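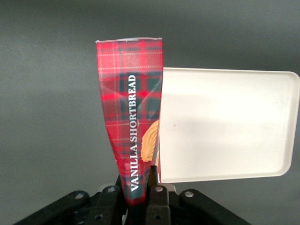 Vanilla shortbread, red tartan box.

Tue 11 August

Squad model, selection notes. Mostly for Sibusiso, who asked why the picker keeps leaving out a left-arm quick for the India tour, and partly for me, who would also like to know.

Reran the Plorham women's and men's lists overnight with the new weights. Input is 2,177 innings and bowling spells, club and rep level, going back to when the scorebooks were still legible. Ratum finished without falling over, a first this month. Output is a touring party of 15 plus three reserves, and it has once again chosen four wicketkeepers. I admire its commitment to the craft.

The keeper problem is the all-rounder term. Anyone who takes a catch behind the stumps is credited as a fielder and again as a specialist, so a bloke who bats at nine and stands still competently comes out looking like the next captain. Halved the fielding credit for keepers and got it down to two, plus one in reserve. Good enough. I'll come back to it when someone complains.

Left-armer: his average is fine, his economy is fine, but the minimum-overs filter is set to 63 and he has bowled fewer than that since November because of the ankle. Sibusiso's view is that the filter is stupid. My view is that I wrote the filter. Compromise for now is a sliding penalty so he loses a bit for each over short of the mark and isn't thrown out at the gate. With that in he goes from nowhere to second reserve. Sibusiso wants him in the fifteen and has said so in three separate emails, one of them with a colour-coded table.

Spin weighting. Turned it up for Indian pitches and got five spinners and nobody to take the new ball. Turned it back to where it was, then up a quarter. Three spinners, four seamers. A human selector would have got there in the time it takes to butter toast, but a human selector would also have picked his nephew.

Simulated 1,000 series with the revised party against the old one. Revised party does better on slow pitches, slightly worse when it loses the toss. Can't explain the toss part. Suspect the opening pair, both of whom the model thinks are excellent in the morning and hopeless after lunch — a fair reading of at least one of them.

Run 431 is the one to keep. Anything earlier has the keeper bug, please don't quote from it in front of the coaches again.

To do:
Check the scorebook entry that has Visser S. making a hundred from number eleven. He says it's genuine. I have seen him bat.
Split home and away strike rates.
Ask the physio for actual ankle dates, the ones I have came from a group chat.
Toss thing.

Sibusiso has the reserve list till Thursday, then it gets locked — properly this time, with the password changed.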